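Ki cell, wrist camera and gripper setup in sim
Monday, Milport bench notes
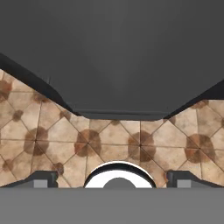 Wrist view, fingers open, arm parked near the edge of the dark surface. Tile floor behind.

Picking up from last week's list. The sim copy of the cell still had the old camera mount offset, so every pose exported to the Toder planner was wrong in pitch. Re-entered the mount from the drawing and reloaded. Gripper body now sits as a flat band along the bottom of the view, both finger pads visible, round centre part between them. Matches the layout on the mount drawing, so I am leaving the offset alone.

Open width: commanded full open, no part loaded. Pads face each other across the gap. Left and right fingers look even against the body. Did not check at half stroke.

Joint 4 zero was out in the config file. Encoder count at home should read 1,397 and the file had the value from before the belt change. Corrected in the Ovus config, saved as a new revision, old one kept in the archive folder. Don't load the archive copy on the real arm.

Park pose: too close to the surface for my liking. The dark top fills the upper half of the wrist view and there is nothing on it to give the camera a feature to lock to. Options are to back the pose off along tool Z or to put a fiducial on the top. Going with the first for now. Changed retract from 158 mm to the next preset up and will rerun.

Floor texture: the tile pattern repeats, with reddish-brown patches at fairly regular spacing along the row past the front edge. Feature matcher pairs a patch with its neighbour and the pose estimate jumps sideways by one repeat. Six runs, jump in 4 of them. Masked the floor out of the matcher input. A plain grey floor would be the better fix, but the scene file is shared with the Milport navigation work and I don't want to change the colour under them.

Lighting is the default, soft and even. The white ring on the centre part is the brightest thing in view and drags auto exposure down a bit. Fixed exposure set in the camera block.

To do:
- rerun park pose with new retract
- half stroke check on fingers
- copy joint 4 zero to the real controller, power cycle, confirm the home count
- grease interval for the wrist bearing is missing from the Ki maintenance sheet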